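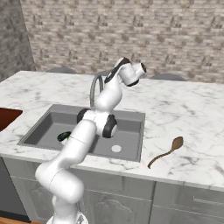 Can a Machine Clear the Sink Yet?
Project report, Household Automation module, Lillmont College

1. Background

Our group was asked to pick one ordinary chore and find out how close a machine is to doing it. We chose clearing a kitchen sink, meaning picking up whatever has been left in the basin and putting it where it belongs. Most people do this several times a day without thinking. For a robot arm it involves finding a small object against a plain background, reaching past a tap and letting go in the right spot.

All of our work was done in simulation. The college does not own an arm that could be used near water, and a simulated kitchen can be put back to its starting state in seconds. We used the Postatden simulator with a kitchen layout called Rafferty.

2. Method

Each trial began with one small item in the sink. The arm had to lift it and place it in a container on the worktop. A trial counted as a success only if the item ended up inside the container and nothing else had been knocked off the counter. We ran 3,375 trials using 4 control settings, which differed in speed and in how high the arm lifted before moving sideways.

Other objects were left out on purpose. A real worktop is rarely bare, and we wanted the results to say something about real kitchens.

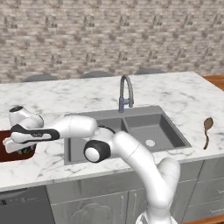

Figure 2. The gripper over the red container at the left end of the worktop.

3. Results

The arm completed 2,424 of the trials. The slowest setting did best, and raising the lift height helped more than we expected. Most failures happened at the pick-up stage. Items lying close to the side of the basin were hard to grip, as the fingers touched the wall first. A further 76 trials were stopped by the software when the arm came too near the tap – we counted these as failures.

Placing was the easier half. Once an item was held securely it was seldom dropped on the way across.

4. Discussion

A person would be annoyed by a helper that failed this often. The task was also simpler than the real one, with one item at a time, no dirty water and no glass. We did not test plates or cutlery, and a thin knife lying flat would probably be harder than anything we tried.

The Dreltness group on our course looked at folding towels and had a lower success rate than ours, so sink clearing may be one of the more reachable chores. We would still not leave an arm to do it alone.

5. Further work

With another term we would put two or three items in the sink together and let the arm try again after a failed grip. The present program stops after one attempt.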